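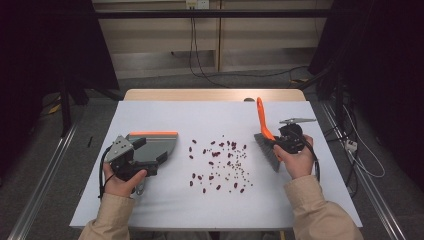
How do you get plaster dust off a desk without wrecking the finish?

Posted by Arif Pasaribu, 7 May 2020

Hi all, long-time reader in Flastdale, first time asking. We had the ceiling in our back bedroom patched in March and I stupidly left my desk in there with only an old sheet over it. Well, the sheet slipped, and the whole top got a coat of fine white dust. I wiped it with a damp rag right away and now there's a chalky haze that comes back every time it dries. I've been over it 3 times!

It's a painted top with a bare wood edge (no varnish that I can tell), and the haze is worst along the wood. I paid $80 for it secondhand so it's not an heirloom, but I use it every day and I'd like it to stop leaving white marks on my sleeves. My neighbor says vinegar, my sister says never vinegar. Who's right? And should I be sanding the edge or leaving it alone?

Posted by fellell_kate

Oh, I feel for you, I did exactly this with a piano bench. The damp rag is what got you. Plaster dust plus a little water makes a thin paste, and you've been moving the paste from one end to the other. Get the desk good and dry first, like overnight with a window open, then go over it with a soft brush and a dustpan, light strokes, always toward you. Don't press. After that use a vacuum with the brush attachment, and only then get out the water.

For the wet part I use two buckets, one to wash and one to rinse, and I change the rinse water way more often than seems reasonable (if it looks cloudy, dump it). Wring the cloth out hard, wipe one strip, rinse, do the next strip, and dry as you go with an old towel. Mine took two rounds.

On the vinegar, your neighbor and your sister can both have half a point. A small splash in the wash bucket helped on my painted parts. I kept it off the bare wood, and I'd try it on the underside first in case your paint is something soft.

Posted by Subramaniam

Agree with most of that but be careful with the vacuum. A regular bag lets the fine stuff straight through and blows it around the room. Use a fine dust bag or a HEPA filter, and wear a mask while you brush.

For the edge, wait until it's clean and dry, then go along the grain with 220 grit, barely any pressure, and put a coat of clear wax on it. If you sand before it's clean you'll push the dust into the grain. Ask me how I know.

Posted by drindari83

just paint it again lol. I did mine in 21 minutes with a foam roller and you can't tell. wash it first though or it'll peel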